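RAVEDANO, Monday, August 25, 2025 - The Ravedano school supply drive will give out 268 filled backpacks this week, the most since it began 22 years ago. Families can pick them up at the Kaltono Street community hall through Friday, from 3 p.m. to 7 p.m.

No proof of income is needed. Parents and guardians should bring the name and grade of each child. Board games and puzzles donated over the summer will be on a separate table, free to any family that wants one.
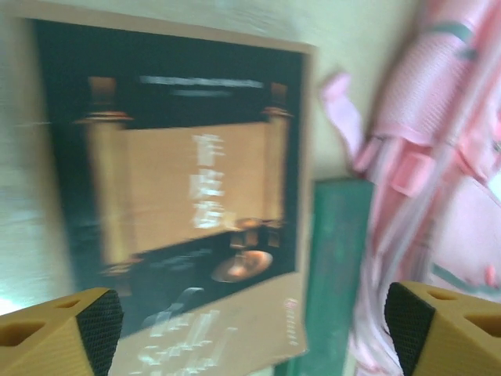

## What is in the bags

Each bag holds notebooks, pencils, a ruler, a glue stick and a folder. Students in grade 6 and up also get a calculator and a set of dividers. Bags come in several colors, and children may choose their own while supplies last. 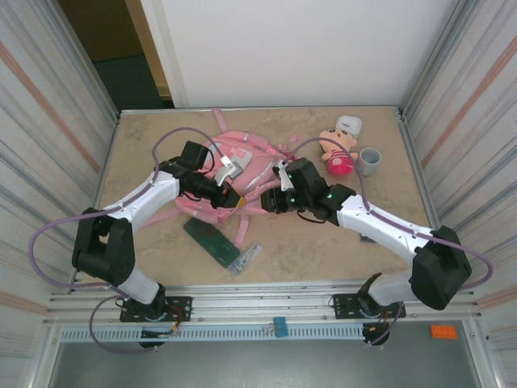
A pink backpack.

The drive raised $3,000 in cash this year, most of it at the June street fair. Skallis Office Supply sold the notebooks and folders at cost. Živković Bakery kept a collection jar at its counter from May until last week.

Requests from middle school families rose sharply this summer. Organizers moved part of the budget from art supplies to calculators to meet them - crayons and markers are still included for kindergarten through grade 2.

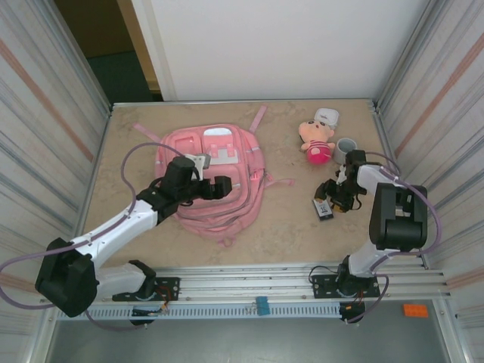
Krum Kadrić said the price of a calculator was the thing parents brought up most often, and that many had put off buying one until the first math test.

Families who can't come during pickup hours may send another adult with a signed note. Bags not claimed by Friday evening will go to the school offices, where counselors can hand them out during the year.

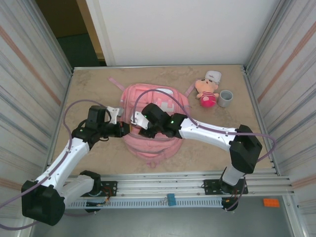

A smaller drive for winter coats and gloves opens in October at the same hall. Coats should be clean, with working zippers. Children's sizes are needed most.

Questions about pickup can be left at the hall's front desk during opening hours.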